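Frequently Asked Questions: Steaming Pans and Racks

This page answers the questions most often put to the Lacerda Household Advice Service concerning small saucepans used for steaming. It was last revised on 2024-12-15.

Can I steam food in an ordinary saucepan?

Yes, provided that the pan has a close-fitting lid and there is room for a rack to stand level on the base. The rack must hold the food clear of the water throughout cooking.

How much water should be used?

The water should remain below the level of the rack. For most small pans 400 ml is more than sufficient, and less will be needed where the rack is low. Please check the level during longer cooking times and top up with hot water from the kettle.

Which foods are suitable for a small pan?

Eggs, dumplings, sliced carrots and single portions of fish all steam well. Larger items should be cut up or cooked in a wider vessel — crowding the rack slows cooking considerably.

How should the rack be placed?

Lower the rack into the empty pan before adding water, and centre it by eye. Press lightly on opposite sides to confirm that it does not rock.
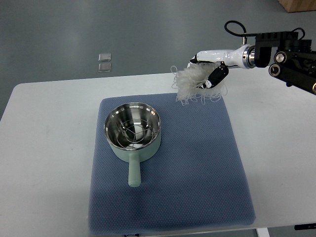 Round wire rack in position inside a small mint-green saucepan.

May a hot pan be set down on a quilted mat?

A padded mat protects the table from knocks and drips. It should be used under a hot pan only if its care label states that it is heat resistant. Where there is no label, please use a trivet.

How do I remove white marks from the steel?

These are usually limescale. Simmer equal parts of water and white vinegar for 2 minutes, allow to cool, then rinse thoroughly. Wire wool should not be used on polished steel.

Do you supply replacement racks?

The Service does not sell goods. Residents of Braltov and Trekano may ask at the Jesach advice desk for a printed guide to measuring a pan for a new rack.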